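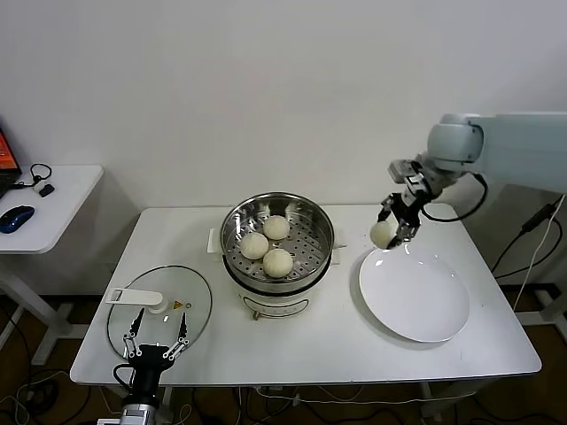 Frozen bao - steam from frozen or thaw first?
Fandgate Forums > Food and Drink > Cooking Chat

marrowfat_pete
16th January

Settle something for me please. I bought a big bag of plain bao from the Chinese supermarket before Christmas and I've been working my way through them. The packet says steam from frozen. My sister-in-law says I'm mad and they should be thawed in the fridge overnight or the middles go claggy. Mine come out all right on the whole but the skin goes wrinkly the minute I take the lid off, like fingers after a long bath. Is that the freezing, or me?

tansy_b
From frozen, always. If you thaw them they sit in their own damp and get a soggy bottom. The wrinkling is from whipping the lid off too fast. Turn the heat off, leave the lid open a crack for 2 minutes, then take it away slowly. Changed my life, that did.

Oldgreyhob
Disagree with tansy on thawing. I do mine in the fridge on a sheet of baking paper, loosely covered, and they're lovely. Fluffier if anything. Depends on the brand I suppose. Which ones did you get?

marrowfat_pete
Flakell, the blue bag. They were on offer.

Oldgreyhob
Ah well, there's your trouble. I had those in December and they were like eating a bath sponge. The dough's too sweet as well.

kettlewitch
Oi, I like the Flakell ones! My kids get through a bag a week. They're a bit sweet but that's how a lot of plain bao are meant to be. I do think they need longer than the packet says though. I give them an extra 4 minutes and the middle is fine.

tansy_b
Same here with the extra time. And don't crowd them, they swell up more than you'd think and then you're tearing the sides off each other trying to get them out. Squares of greaseproof underneath if yours stick.

dunnock51
Has anybody tried the microwave? Damp kitchen roll over the top, a minute or so each. I know, I know. But I'm on my own most nights and I can't be faffing with a steamer for one bun.

Oldgreyhob
They go like leather as soon as they cool.

dunnock51
Then eat them quicker :)

kettlewitch
Microwave is fine if you put a mug of water in with it. It isn't as good, but it's a Tuesday night tea, it doesn't have to be.

marrowfat_pete
Right, tried tansy's lid thing at lunchtime and they were much better, hardly a wrinkle. I also wrapped a tea towel round the lid to stop it dripping, which my mum used to do with steamed puddings. Don't know which of the two did it.

tansy_b
Probably both! The drips make those nasty yellowish dimples. Mind you keep the corners of the towel well up out of the way if you're on gas.

Oldgreyhob
I still say thaw them. Do two of each and report back.

marrowfat_pete
Will do at the weekend, if there are any left. What's everyone putting in them? I've been having mine with leftover pork and a spoonful of that Bustent chilli stuff, and I'm getting a bit bored of it.

kettlewitch
Fried egg and spring onion. Or cold with butter and jam, don't knock it.

Oldgreyhob
Jam??

dunnock51
I'm with kettlewitch. Plum jam though, not strawberry.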